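Grevergate project update: fewer demonstrations, better chosen
Oct 4, 2025

The manipulation group has finished the first half of its work on how many demonstrations a two-armed robot needs before it can put everyday items away in a container. The short version is that we had been collecting more than we needed of the easy cases and not enough of the awkward ones.

All the demonstrations come from people using a pair of hand-held grippers, one in each hand. The person does the task at a table and the movement of the grippers is recorded along with the view from the head. No robot is involved at that stage. The recordings are then used to train a policy, which is the part that decides how the arms should move, and only then do we run it on the arms upstairs.

Over the summer we recorded 1,277 demonstrations. Sebastián Carrasco went through the whole set and scored each one by how much it differed from those already kept, looking at where the item started, which hand picked it up and the path it took to the bin. Anything too close to a recording we already had was dropped. That left 870. He has called the scoring tool Pomora, and it is on the group server for anyone who wants to try it on their own data.

We trained one policy on the full set and one on the reduced set, with the same settings and the same number of training steps. The reduced set did slightly better on items placed close to the bin, where the gripper has little room to open. On items out in the open there was no difference we would want to argue for. Bottles with pump tops are still the weak point for both. The policy tends to close on the pump when it should take the body, and then the bottle swings as it is lifted.

We ran 51 test trials on each policy, so the results should be read with some care. A few of the early trials also had to be repeated when the table had shifted from its taped position. Please check the corners against the tape before you start a session, and leave the floor rails where they are.

The next round begins later in October and will be recorded on table 2 as well as the main one. It will concentrate on starting positions close to the walls of the bin, with the item in front, behind and to either side. We will also ask people to use their weaker hand for part of each session, as nearly all the pick-ups so far were made with the right.

The write-up is being drafted and will be shared inside the group first. If you can spare an hour for recording, put your name on the sheet by the lab door. New people will need the short practice session beforehand, even if they have used the grippers on another project.
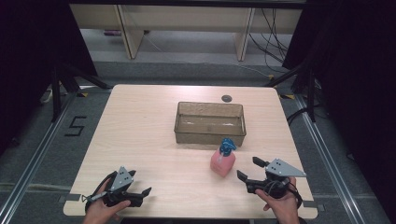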